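Strickland Meals and Company: progress report to the Kimora Fund
Second report, covering the spring and early summer
Date of report: 7/2/23
Prepared by Paloma Calloway, project lead

Dear all,

Thank you for your patience with this one. I had meant to get it to you a little sooner, but June ran away with us, what with the new delivery round and the cooker (more on the cooker below, I'm afraid). I have followed the headings you sent after the first report, though I have wandered a bit under one or two of them, and I hope you will forgive that.

Where we are

When I last wrote, the lunch club was running out of the Strickland church rooms and we were still talking about home deliveries as something we would like to do one day. We are now doing them. In the period covered by this report we served or delivered 1,284 hot meals, which is more than we put in the original plan, and I am still rather astonished when I look at the figure. The bulk of those were eaten at the club itself, where the tables fill up well before noon and people are in no hurry to leave afterwards. The rest went out in the insulated bags to people who can't get to us, either because of their health or because the bus that used to stop at the top of Skeltus Lane doesn't any more.

The loss of that bus has shaped a good deal of our spring. Several of our regulars lived along the route, and we had a worrying fortnight in which we simply didn't see them. We rang round, and in most cases they wanted to come but couldn't face the walk up the hill. Two now get a lift with another member, and the others have moved on to the delivery round for the time being. I would much prefer them to be sitting at a table with somebody to talk to, and I have written to the bus company twice. I'll let you know if we hear anything.

The kitchen

You will remember that the grant included money for a second-hand range cooker. We bought one, it was delivered, and it would not go through the door. I had measured the door myself, and the cooker too, but not the door with its frame and the handrail, and so the poor thing sat in the passage for nine days under a dust sheet while we worked out what to do. In the end the handrail came off and went back on again, and the fitter was very decent and charged us only for the one visit. The cooker itself is splendid. We can do two full trays of potatoes at once, and puddings no longer have to wait for the main course to come out.

The menu has grown as a result. Cottage pie is still the one everybody asks for, and I think there would be a small riot if we took it off. We have added a fish pie, a lentil bake that has gone down better than I expected, and a proper custard. We tried a mild curry in April and it divided the room, so it now appears once a month with an alternative for those who would like one.

The afternoon sessions

After lunch the tables are cleared and those who want to stay on do so. The Trivolia quiz has become a fixture, and the scores are taken very seriously indeed. There is also a knitting corner, a good deal of dominoes, and a newer group who like a bit of table work with their hands. That last one came from a member who told me she missed having something useful to do, and I thought that was a fair point and one we ought to have thought of ourselves. We are keeping it loose for now and letting people drift in and out.

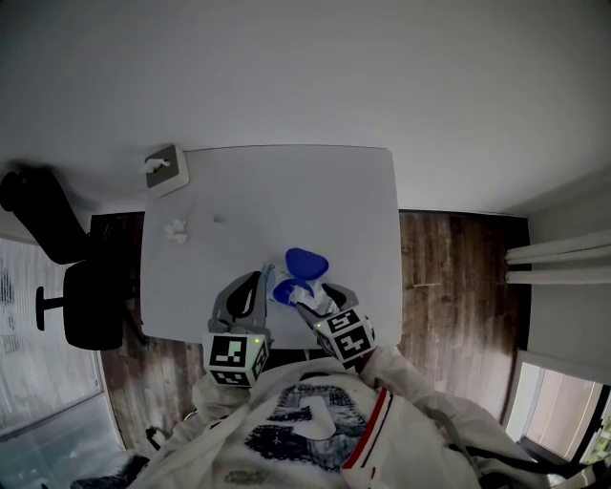

At the white table, with a crumpled wrapper and two blue plastic pieces.

Attendance in the afternoons is harder to pin down than at lunch, as people come and go, and I don't want to hand you a number I can't stand behind. We have started a signing-in book by the coffee urn and I should have something firmer for you next time.

Money

Of the 3,000 pounds awarded for this stage, the cooker and its fitting took the largest share, followed by food and then the insulated bags. We had set aside 600 pounds for fuel costs on the delivery round and have spent rather less than that so far, although the round only began part of the way through the period, so please don't read too much into it. Food prices have been a worry. Butter and eggs in particular have crept up, and we have changed wholesaler once already. I would like to move a little of the unspent fuel money across to food for the next stage, if you are content with that, and I have marked it on the attached budget sheet.

Things that haven't gone so well

The cooker, as above. We also lost most of a week in May when the boiler in the church rooms failed and it was too cold to ask people to sit there. We sent out soup and sandwiches to everyone we could reach, but I know we missed a few, and I have since put together a proper telephone list so that we can get round everybody in a morning.

The leaflets were a disappointment too. We had them put into the surgery and the library, and as far as I can tell they brought in very few new faces. Nearly everyone who has joined us came because a friend or a neighbour brought them along.

What comes next

We would like to add a second delivery round on the far side of Strickland, where we already have 12 people waiting. For that we need another driver and four more bags. I am also hoping to take the whole club out for a day before the weather turns, probably to the gardens, where there is level ground and a decent tea room.

Do please come and have lunch with us if any of you are passing. Let me know a day or two ahead and I'll make sure there is cottage pie.

With warm thanks from all of us,
Paloma Calloway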